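Accueil › Papeterie de bureau › Questions fréquentes

Pochettes kraft à bouton et ficelle — vos questions

On reçoit toujours les mêmes, alors on regroupe. Si la réponse n'y est pas, formulaire en bas de page.

C'est quoi exactement, une fermeture bouton-ficelle ?

Deux rondelles rivetées, une sur le rabat, une sur le corps de la pochette. Une ficelle. On enroule la ficelle en huit entre les deux, c'est fermé. Pas de colle, pas d'aimant, pas de velcro. Ça s'ouvre et ça se referme autant de fois qu'on veut, c'est tout l'intérêt par rapport à une enveloppe gommée.

Dans quel sens enrouler ?

Peu importe. Droitier, gaucher, on s'en fiche. Partir du bouton où la ficelle est attachée, descendre vers l'autre, passer derrière, remonter en croisant. Deux ou trois tours. Au-delà on perd du temps à l'ouverture et on tire sur le rivet pour rien.

La ficelle se détend, la pochette bâille. Normal ?

Souvent c'est qu'on a fait des tours ronds autour d'un seul bouton. Il faut croiser. Autre cause : pochette trop pleine, le rabat n'arrive plus à la bonne hauteur et les boutons se retrouvent trop loin l'un de l'autre. Enlever des feuilles ou passer au modèle à soufflet.
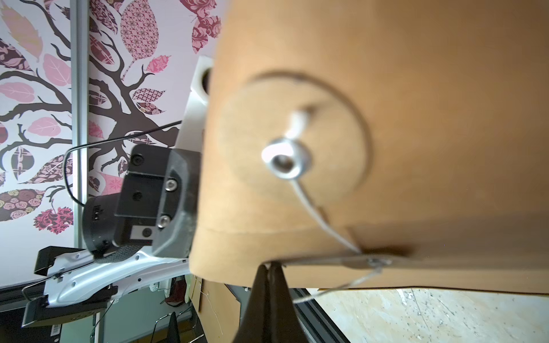

Et si le bout de ficelle s'effiloche — un petit noeud, ou une pointe de colle vinylique, laisser sécher. Ne pas brûler au briquet, c'est du coton et il y a du papier juste à côté. On nous l'a déja demandé, donc on l'écrit.

Combien de feuilles dedans ?

Pour la Komuvley A4 sans soufflet : on conseille de rester à 31 feuilles en 80 g. Plus, ça rentre, mais le pli du rabat marque et ne revient pas. Pour un gros dossier, prendre la Sultell, soufflet de 7 mm au fond et sur les côtés.

Faut-il plier les documents ?

Non. Format intérieur un peu plus grand que l'A4, ça glisse à plat. Les chemises cartonnées à rabats, par contre, ça coince dans les angles. Sortir les feuilles de la chemise avant.

Le kraft a des petits points foncés. Défaut ?

Non plus. Ce sont des fibres, le papier n'est ni blanchi ni teinté dans la masse. D'un lot à l'autre la couleur bouge un peu, plus clair, plus roux. On ne reprend pas une commande pour ça. 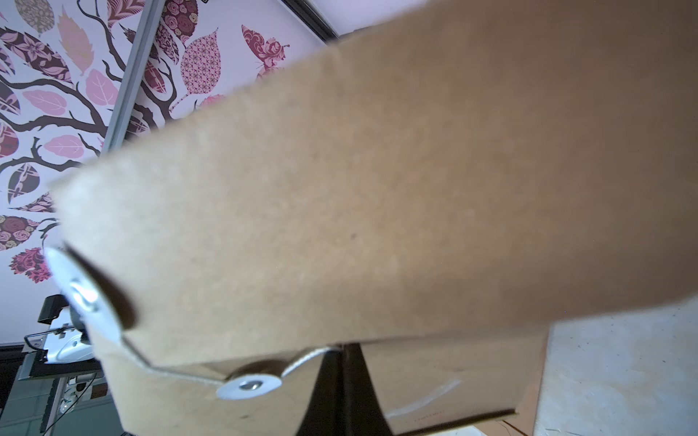 Rédaction : service clients Ladefoged, rayon papeterie
Mis à jour le 20 février 2022

La rondelle du bouton est en quoi ?

Carton épais, tenu par un rivet métal. Blanche sur la Komuvley, brune sur la Sultell. Le rivet ne rouille pas dans une armoire normale. Dans une cave humide on ne garantit rien, ni pour le rivet ni pour ce qu'il y a dedans d'ailleurs.

Une rondelle s'est arrachée, je jette ?

Pas forcément. Si le trou est net : attache parisienne plus un rond découpé dans un carton fin, ça tient très bien. Si le papier est déchiré autour, coller une pièce de kraft à l'intérieur d'abord, puis repercer. Boutons de rechange en sachet de 13, avec ficelle, réf. sur la page accessoires.

Comment les ranger ?

Debout, comme des livres, boutons tous du même coté. À plat ça marche aussi mais pas en grosse pile, les boutons du dessous s'impriment dans la pochette du dessus et parfois dans les documents. Si vous n'avez que la place à plat, alterner tête-bêche. Et rentrer la ficelle ! Une ficelle qui pend s'accroche à celle de la voisine, on en tire une, il en vient trois.

Comment retrouver la bonne sans tout ouvrir ?

Écrire au crayon gras ou au feutre fin dans l'angle bas, jamais sur le rabat (il se plie, l'encre craque). Les étiquettes repositionnables tiennent mal sur le kraft brut. Les permanentes tiennent trop, elles partent avec une couche de papier.
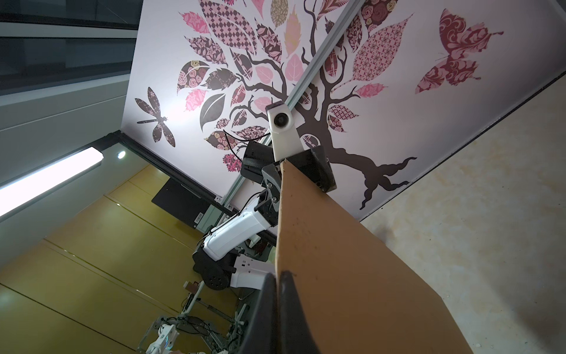 Pour les bords qui s'usent : une bande de papier gommé à cheval sur la tranche, mouillée à l'éponge, pressée sous un gros livre une nuit. Éviter le scotch transparent, jaunit en deux ans.

On peut les envoyer par la poste telles quelles ?

Déconseillé. Le bouton fait une bosse, la ficelle se prend dans les machines de tri. Glisser la pochette dans une enveloppe plus grande ou un sac d'expédition. Pour une remise en main propre aucun souci.

Ça se recycle ?

Le papier oui. Retirer les rivets si vous avez la patience, couper la ficelle.

Est-ce qu'on peut les faire imprimer ?

Oui, une couleur, à partir de 3 000 pièces, fait à l'atelier de Brusevgate. Compter plus long en novembre, tout le monde commande pour la fin d'année. Pas d'impression sur la zone des boutons.
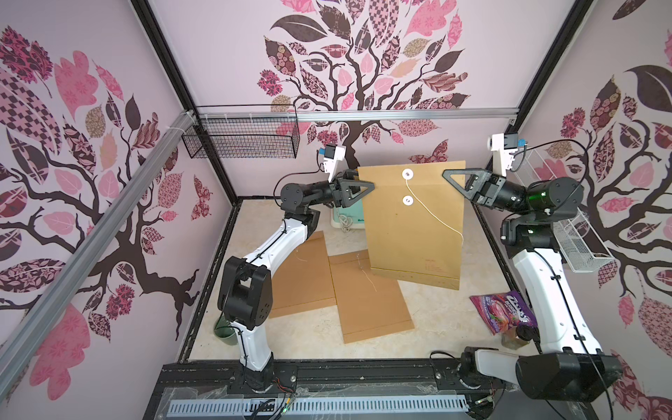
Pochettes kraft, fermeture bouton et ficelle blanche.

Je peux en avoir une pour voir avant de commander ?

Une par modèle, via le formulaire, indiquer le format. Échantillon non imprimé.

Retours ?

Paquet non ouvert, ticket ou numéro de commande. Paquet entamé : non, sauf bouton manquant, là on remplace la pochette concernée sur simple photo.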